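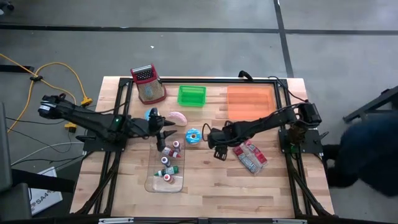

Vesto Aviation Manuals and Records Group
Minutes of the May meeting

Held in the upstairs reading room, Saturday, 10:30 a.m.

Poul Steinarsdóttir in the chair. Apologies received from two members. Attendance sheet filed with the agenda.

1. Minutes of the last meeting
Read and approved with one correction. Under item 5, "propeller log" should read "engine log." The two are kept in separate binders and the error had already caused a wrong request slip.

2. Matters arising
The dehumidifier in the stack room has been replaced. The old unit is to be taken away by the supplier.

The borrowed rigging handbook has been returned. The rear pocket is torn and the folded control cable diagram has split along one crease. The diagram will go in a polyester sleeve and will no longer be lent out. A copy can be made on request.

The missing index cards for the instrument section have not been found. Poul will retype them from the shelf list.

3. Ladefoged collection
The family has confirmed in writing that the Ladefoged papers are a gift and not a loan. The collection came in 4 trunks. Three have been opened and sorted. The last one has a seized lock and will be opened by a locksmith before the next meeting.

Contents so far are mostly maintenance manuals, parts catalogs and pilot's notes for light twins and trainers, with some glider material. There are around 290 items, counting loose amendment sheets as one item per set. Many of the manuals have had amendments pasted in by hand, and a few have the superseded pages still tucked behind the new ones. It was agreed to leave these as they are and note them in the catalog entry.

There was discussion about duplicates. Some members wanted to sell them at the fall swap meet. Others pointed out that two copies of the same edition can be at different amendment states and should not be called duplicates until someone has checked the amendment record at the front. Agreed: no sales until every pair has been compared page by page. Poul to draw up a check sheet.

One item, a hydraulic system supplement in a gray cover, has no title page. The type of aircraft is not known. It will be brought to the next meeting so members can look at it.

4. Scanning
The quote from Fluvana for scanning the oversize diagrams was circulated. The price is $2,000 for the whole set, including flattening, and does not include pickup. The work would take three weeks from delivery.

A question was asked about doing the job in-house. Our scanner takes pages up to ledger size only, and the fuel system pullouts would have to be scanned in sections and joined. The trial done over the winter left visible steps in the pipe runs, and the callout numbers did not line up.

Motion to accept the Fluvana quote, provided they confirm that nothing will be unbound. Seconded. Carried, with one member against. The member asked that the minutes record his view that the money would be better spent on shelving.

Text pages will continue to be scanned in-house on weekday afternoons.

5. Catalog and website
The Puvley software is working again after the update. Search by publication number now ignores spaces and periods, so it no longer matters how a number was typed. Search by aircraft mark still does not work when a manual covers more than one mark. For now, enter each mark on its own line in the notes field.

Members entering records are reminded to give the edition, the latest amendment number and the page count. Pullouts are to be counted separately. "Good condition" is not enough on its own — please say whether the covers are original and whether the spine holds.

6. Requests from outside
A restoration shop has asked for the undercarriage chapter of a trainer manual we hold. Agreed to send a scan at no charge, with the usual note that the pages are historical and are not to be used as current maintenance data.

A private collector offered to buy our set of airspeed correction cards. Declined.

7. Reading room
Food and coffee are to stay on the landing. Pencils only at the tables. Large diagrams should be opened by two people.

The window blind on the south side sticks halfway. Items should not be left out on the sill side until it is fixed.

8. Any other business
A member has a box of flight computer slides and knee pads and asked if the group would like them. They fall outside the collecting policy, but they may be useful for the display at the airfield open day. Accepted for display use only, not to be cataloged.

Key to the plan chest is now kept in the desk drawer, left side.

Meeting closed at 12:15 p.m.

Actions
Poul Steinarsdóttir — retype instrument index cards; duplicate check sheet; reply to Fluvana
Secretary — thank-you letter to the Ladefoged family; book locksmith; send scan to restoration shop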